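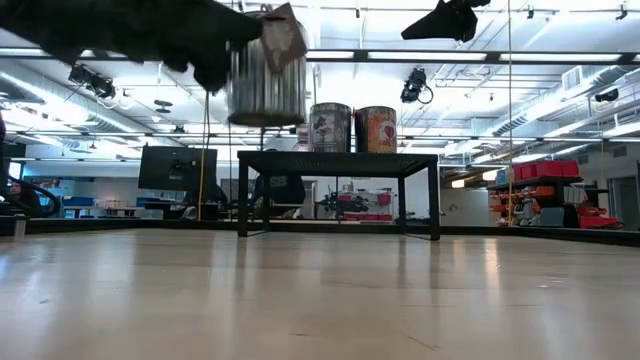
Home | Ask | Browse Topics | Paint & Finishes | Kitchens | Sign In

Painting over old oak cabinets, is the grain going to show forever?

Bernadette Lindgren

Hi all! I've been staring at my orange oak cabinets for years and I finally have the okay from my husband to paint them (he held out a long time, he loves wood). The quote I got from a painter was just over $2,000 for the doors and frames, and that didn't include moving the hinges, so I'm doing it myself in September when my sister can come and help.

I did one door as a test. Cleaned it, scuffed it with 80 grit because that's what was in the garage, one coat of Prestico primer, then two coats of a creamy white. From across the room it looks so pretty! But up close I can see every single line of the grain, and there are scratchy marks going across it too. My sister says that's just what oak does and it's charming. I'm not so charmed. Do I fill it? Do I keep adding coats until it goes away? I have a lot of doors and not a lot of patience, so please be gentle.

Also the doors over the stove feel a bit tacky even after washing. Does that matter if I'm priming anyway?

Shagufta Marwat

Oh, I had these exact cabinets, down to the arched tops! Mine were so orange they made the whole kitchen look like a pumpkin.

More coats won't do it. I tried that on my first door and ended up with thick paint that still had lines in it, and it chipped around the knob within a month. You need grain filler. I used the Clallico one, the tub and not the tube, and thinned it with a little water until it was like pancake batter. Spread it across the grain with a plastic scraper, push hard, let it dry overnight, sand, and then do it again. Two rounds on the flat panels was plenty for me. I only did one on the frames and I can find the lines if I go looking, but I never do.

The scratchy marks are from your 80 grit, that's really rough for a door! Go to 150, then 220 before primer. And sand with the grain, even in the corners where it's a pain.

Yes, the tacky ones matter. That's years of cooking grease and primer will sit right on top of it and peel. Wash them with a real degreaser, rinse, let them dry, and run your hand over them. If your fingers still drag, wash again. I did the ones by my stove three times and said some bad words.

My other tip is to number the doors under the hinge cups with a pencil and cover it with tape. I skipped this. We had one door that didn't line up with anything and it took a whole evening to work out where it lived.

Othmane Morsy

just replace the doors. you can get plain ones made to size and keep the boxes, mine came out at $109 a door with the holes already drilled. paint never lasts in a kitchen anyway

Rafia Jafri

I'd go easy on the "never lasts," mine are on year six with two boys and a dog :) But it does need time to harden. We put ours back up after a couple of days and the bumpers stuck to the paint and pulled little circles off. Wait up to 2 weeks if you can stand living with open shelves, and don't wipe them down with anything strong in the meantime.

Bernadette, for your test door I'd sand it back and start over with the filler, don't try to fill on top of the cream. And do the backs first so that if you ding something when you flip them, it's the side you don't see. I'd love to know what cream you picked!

Contact Us | Community Rules | Copyright Grerner Home Help | Back to top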